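Sang Nông wrote on November 29, 2019:
> Does the policy trained on handheld demos still do badly on soft
> things like bedding? Our Nosel runs were poor with 100 demos.

Yes, but less than before. We went to 192 demos on beds with pillows and blankets left as they lay, and dropped the tidy ones. 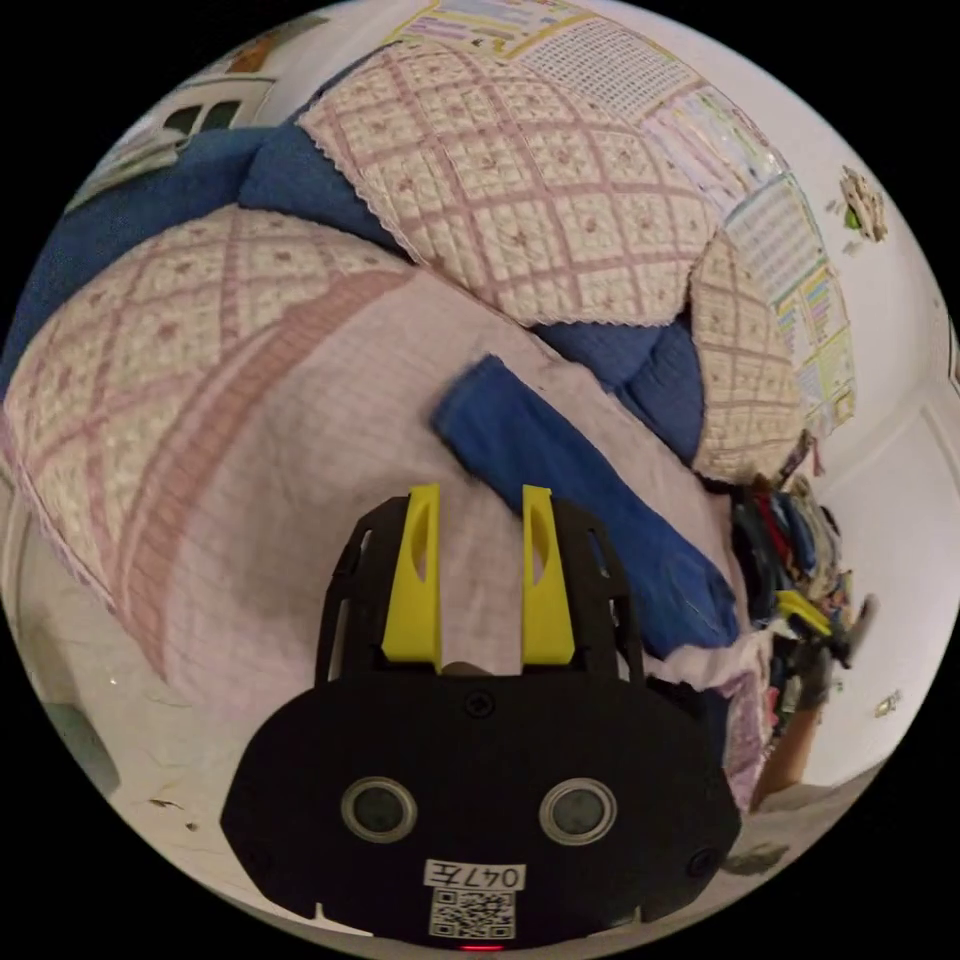
The larger change was cutting the action horizon to 25 steps. Grasps on folded cloth got better, pillows stayed the same. I can send the split if you want to rerun it.

Laurier MacPherson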